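I read the new Tudham guidance on collecting hand-held gripper data in people's homes. All 13 pages. I've been doing this kind of work long enough to have opinions, so here's a thread. 1/

First problem: "The workspace shall be representative of a typical household." Typical for whom? I've been in homes where you could eat off the floor and homes where you couldn't find it. A rule that two people can read in opposite ways is a mood. 2/

Fonbridge reads it as "tidy up first." Their checklist has a line for clearing the background. So you end up with bare tables, one mug, one sponge, and a policy that falls apart the first time it meets a drying rack. 3/

My own view, for what it's worth: set a limit on what goes on the work surface and leave the rest of the room alone. Boards leaning in the corner, bags hanging off the wardrobe handles, all of it stays. People live there.

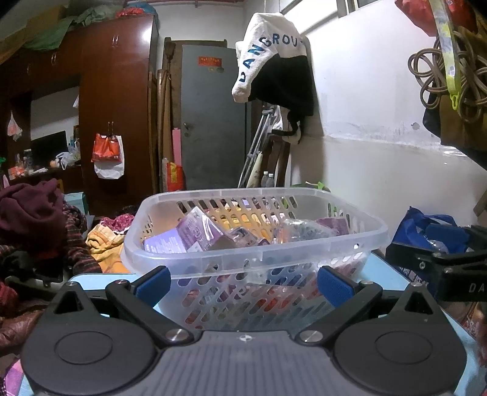 The guidance also wants every object in a bin task "individually identified before the session." Have they ever packed a basket? Boxes on top of boxes, clear bags that catch the light, cloth piled up next to it. You can log what goes in. Good luck saying which one is visible at minute six. 4/

And clear plastic gets one sentence in the whole document. One! It says transparent packaging "should be noted where relevant." It's always relevant. Glare and crinkle are half of what goes wrong on a table like that. 5/

Now the part I half agree with. Section 10 says each operator should check the finger pads before every run and write down any wear. Fine. Good, even. But there's no picture of what worn looks like, so everyone will tick "OK" forever. I would. 6/

Fadia at least tried. Their in-house rules have you grab the same test block at the start and end of a session and compare. It's dull and it takes a minute and I trust it more than any tick box. 7/

Two grippers on one table is where the rules go really thin. Who moves first? What's the minimum gap? Does the idle one stay in view or get parked? The text says operators should "coordinate appropriately." Thanks, very helpful. 8/

What we do: pick a side, say it out loud, keep the other hand off the basket until the first one backs out. We didn't get that from a standard. We got it from banging the things together.

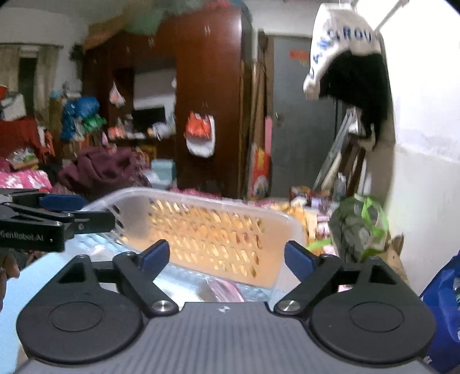 Two grippers, one basket, snacks along the back of the table.

Privacy section next. It asks for consent from "the resident," singular. Most homes I've worked in had more than one person in them, plus whoever drops by. Get it from everyone who lives there, in writing, and ask again if you come back in September. 9/

It also says nothing about wall stickers, mail, medicine boxes or printed bags. A wide lens picks up a lot more of a room than people expect when they sign the form. Show them a sample clip first. Some will change their minds and that's fine. 10/

Then there's the number everyone keeps quoting, 2937 clips as the floor for calling a task "covered." Where did it come from? I went looking and the footnote points to a Fraser pilot, which kept 1709 after review. So the floor is higher than what their own source had left. 11/

I'm not against a minimum. I'm against one with four digits and no reasoning. Say "enough that three different homes are in it" and I'd sign tomorrow. 12/

Comments on the draft are open. If you do this work, send in the boring stuff: cable snags, battery swaps, what you do when the cloth falls off the table halfway through. I've sent mine, mostly about sections 4 and 10.

A few replies asking if I'd use the Tudham text as is. No. I'd keep the pad check and the logging template, write my own page on shared tables, and wait for the next version on the rest. 13/13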